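Cell 2 upkeep, October

Quick gallery from the two-arm cell at Skuseck. Mostly for the crew at Lorora who are setting up the same layout and keep asking how we run ours. Captions short, sorry, written between jobs.

Arms first. Two of them, each on its own black plate, plates sit on the aluminium rails up front. Plate bolts get checked every 30 hours of running. Guido Gentile does the left, Morena Donati does the right, then they swap and check each other's. Paint pen across the bolt head, so a turned one shows up straight away.

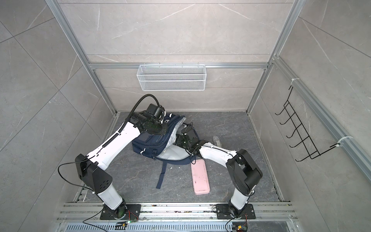 Hose on the left forearm needs enough slack to arch up over the wrist. Too short and it drags on the gripper, too long and it snags whatever you're packing. We cut ours at 700 mm and re-tie it after every gripper swap. Same goes for the thin cable that loops out by the elbow, leave the loop alone please. Elisa tidied it once, lost a connector and most of an arvo.

Bags are the worst job for wrist cables. Straps, buckles, linings, all of it grabs. After a run of backpacks go over the right wrist with a torch and look for rubbed spots on the cable.

Rail grooves fill up with crud. Vacuum first, then a stiff brush, never the air gun as it just blows grit into the connectors down by the bases. Budget 18 minutes, more if its been left.

Basket and hook rack: rack is held with cable ties, white ones, so you can spot a missing tie from the door. Bag of spares in the Caputo drawer, colour coded by lenght.

More pics once Marisa has the new gripper pads in.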